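The Slow Hands at Fonddale

By Shireen Kruger

The packing room at Fonddale smells of cardboard and coffee, and if you come in by the side door, as everybody does, you will walk straight into Esther Shemweta's bench. She has packed orders there for 9 years, long enough that the floor in front of it has a worn patch the shape of her two feet, and she still keeps a radio on the shelf above, tuned to a station that mostly plays gospel and traffic reports.

Fonddale sells craft and mailing supplies by post: ribbon, labels, string, brown paper, and tape in more widths and colors than I knew existed (the catalog runs to 1183 items, and Esther can tell you the shelf for most of them without looking up). The orders are small and never the same twice. That is what makes them hard to hand over to a machine, and it's why the company's first try, a conveyor line put in by a firm called Isberg, now holds up a row of potted plants by the loading door.

The second try is going better, and it began with a good deal more talking. Themba Zulu, who runs the floor, asked the packers to write down the parts of the day they would happily give away. He expected lifting to win. What came back, on nearly every sheet, was sorting returns. Loose rolls arrive in bags and boxes, all sizes jumbled together, and someone has to pick each one out, look it over and put it back where it belongs.

"It's the bending and the boredom together," Esther told me. "One of them I can manage."

So the new project, which goes by the name Tastus, started with rolls of tape. Usman Gondal builds and looks after the grippers, and he has the patience of a man who has spent many afternoons watching a plastic finger miss a hole. He sets out a couple of rolls, lets the gripper have a go, moves them a little, and lets it have another. He has learned to ask the packers before he changes anything. It was Esther who told him that she lifts a small roll by hooking a finger through the middle, and that she would never pinch one from the outside if she could help it, because the edges get fluff on them and then the customer complains.

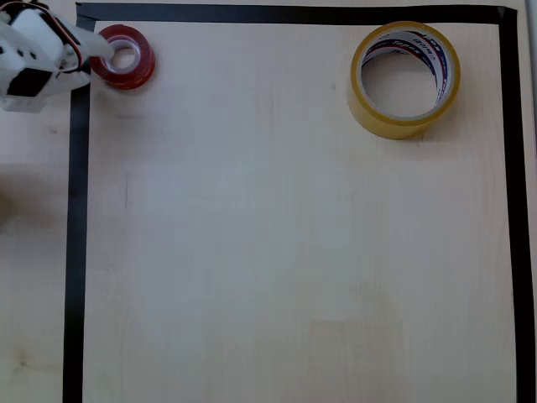 A gripper finger meets a roll of red tape on the test table, with a wider roll of packing tape waiting its turn.

I spent most of a morning beside that table, and I will admit I got rather fond of the thing. It is slow, though! Lizelle Shezi, who works the next bench over, says she can clear a whole bag of returns while it thinks about one roll, and she says it cheerfully, the way you might talk about a nephew learning to drive.

There are worries too, and people were kind enough to share them. Lizelle wants to know what happens to the temporary jobs in the busy season, when returns pile up and students come in to help. Themba says the 39 people on the regular payroll will keep their hours, and that he can't yet speak for the seasonal work. He means to have an answer for them in July. Esther has asked for it in writing and he has agreed.

In the meantime she has begun spending two afternoons a week with Usman, going through the stock shelf by shelf and telling him what is slippery, what rolls away and what should never be stacked. She gets a little extra pay for it, and a chair. When I left she was explaining ribbon to him, with the radio turned down low, and he was writing as fast as he could.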